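Apartment living > Utilities and billing

Submetered water bill nearly doubled, no visible leak

Posted by tworiser, 8th October

I rent a one-bedroom in the Harulach building in Stetgate. Each apartment has its own water submeter, read remotely by Homen, and the bill comes through the resident portal. My statement for April showed 1,010 gallons. The current one shows 1,932 gallons. I live alone, my schedule has not changed, and I have no dishwasher or washing machine in the apartment.

Checked so far: kitchen faucet, bathroom faucet, shower head, the supply lines under both sinks. No drips, no damp cabinet floors. The toilet does not run audibly. The leasing office says the reading is "system verified" and that I can submit a dispute form.

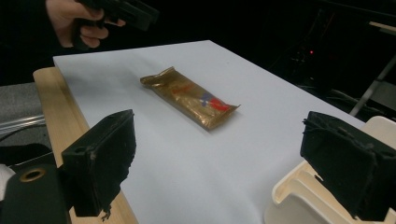

White board on its light wooden base

What I would like to know is whether a submeter can overread by this much, and what evidence the office is likely to accept. The meter is behind a panel in the hall closet and I can get to it with a screwdriver. The display is digital and the serial number ends in 299.

3 replies

Posted by valve_and_seat

Start by comparing the billing periods. The statement should list a start date and an end date. If the earlier bill covered 23 days and the current one covers a full month plus a few days of catch-up, part of the increase is explained before you touch anything. Divide gallons by days for each bill and compare those two results.

Next, do an isolation test at the meter.

Close every faucet and do not flush. Write down the full display, including all digits after the decimal point. Leave it for two hours. Overnight is better if you can avoid using the bathroom. Read it again. If the number has moved, water is passing through the meter with all fixtures closed.

If it moved, shut the stop valve behind the toilet and repeat. If the display now holds still, the toilet is the source. A worn flapper can pass water down the overflow path or past the seat with no sound at all, and it is the most common cause in apartments by a wide margin. Put food coloring in the tank and wait 15 minutes without flushing. Color in the bowl means the flapper is leaking. Check also that the water level is an inch below the top of the overflow tube.

If it moves with the toilet shut off, look at the shower mixing valve and at any shared line that might be tied in downstream of your meter. The second one is a building problem and you should not be the one paying for it. 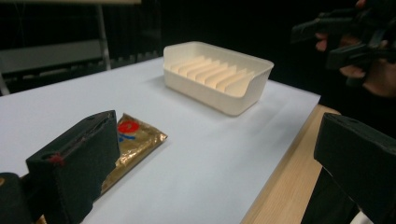
Cream-colored plastic soap dish with a ribbed floor

If it does not move in any of these tests, you have two possibilities: the use is real, or the remote reading does not match the register. Compare the display to the closing read on the statement. The display should be equal to it or slightly higher. If it is lower, the bill is wrong, and a dated photo of the register with the serial number readable is all you need for the form. Confirm that the serial on the statement is the same as the one on the meter. Swapped meter assignments between neighboring apartments happen after a replacement, and both tenants get bills that look plausible.

Mechanical meters tend to underread as they wear. A healthy-looking meter that overreads by nearly double would be unusual.

Posted by northstairs

Same thing at my old place, it was the toilet. Maintenance changed the flapper and the next bill was normal. They would not credit the old bill though.

Posted by rao_tenant_forum

Two additions to the first reply.

Report the problem in writing on the day you find it, through the portal or by email. A phone call leaves no record. Many leases make the landlord responsible for fixture repairs but leave usage charges with the tenant until the leak is reported, so the date matters. 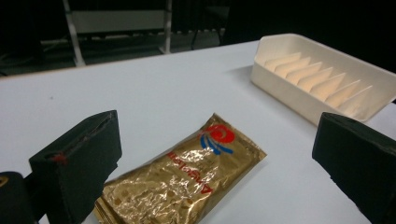
Ask for the daily interval data as well. Remote-read systems often store it even when the portal shows only monthly totals. A leak appears as a constant flow that never falls to zero between midnight and 5 a.m. Heavy use appears as separate peaks. A single large jump on one day, with flat readings before it, points to missed reads that were caught up all at once.

Request the read history and the meter assignment record in the same message, and pay the undisputed part of the bill by the due date. Check the lease first, as some treat a partial utility payment as late rent.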